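Section 5. When a gripper slips, sticks or lets go

I wrote most of this section after a bad week in August, when our left gripper kept reporting "closed" with its jaws half open. If you've come straight here because something is misbehaving, do 5.1 first and read the rest with a cup of coffee. If you're setting up a Gerkmont pair for the first time, read it anyway (I wish I had!).

5.1 Stop safely

1. Let go of the trigger and hold still. Don't try to shake the jaws loose.
2. Rest whatever you're holding on the table before you do anything else.
3. Stop the recording from the Flarden screen. Pulling the cable works too, but you'll lose the last few seconds of the log, and those are the ones you want.
4. Write down the error number if there is one.

CAUTION: Keep your fingers out from between the jaws until the status light is off. A gripper that's lost its position can snap shut when it finds it again. It got my thumb, and it was not a gentle pinch.

5.2 Error 263, position lost

This is the one you'll see most. The gripper has lost track of how far open it is, so every width it logs from then on is junk. The session keeps running and looks perfectly fine, and that's how I ended up throwing away a whole afternoon of whiteboard work.

1. Clear the space between the fingers.
2. Open the jaws all the way by hand, slowly, until you feel the stop.
3. Power the gripper back on and wait for two beeps.
4. Close and open it 4 times with nothing in the jaws. The width on screen should come back to the same value each time.
5. If it drifts, check the screws on the fingers. A loose finger will give you error 263 all day long, and no amount of restarting helps.

The standing board, with both grippers in hand, and the open fingers up close:

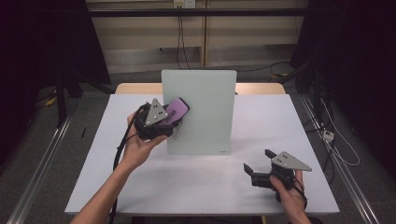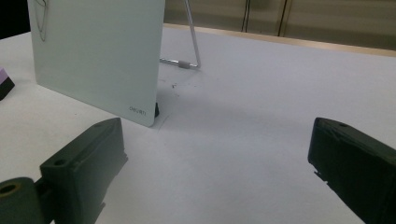
Note: Thin upright things are where a bad width reading hurts you most. The gripper thinks it has more room than it has, you come in a little fast, and over goes the board. Go in slowly on your first try after any reset — I mean really slowly — and keep your other hand near enough to catch something.

5.3 Cable faults

Error 1054 means the data link dropped. Nearly always it's the cable and hardly ever the gripper.

1. Check the plug at the gripper end. It should click.
2. Leave a loose loop at your wrist so you can turn your hand over without pulling on the plug.
3. Swap the left and right cables. If the error moves to the other side, you've found your bad cable.

CAUTION: Don't tape a cracked cable and carry on. Abdelkrim Berrada did that on our Leltmont bench, and the link cut out every time he bent his wrist. He spent two days blaming the software.

5.4 Before you start again

Run the Wei check from the Flarden menu and save the result with your session. If it fails twice in a row, put the gripper aside with a note on it saying which error you got, and use the spare.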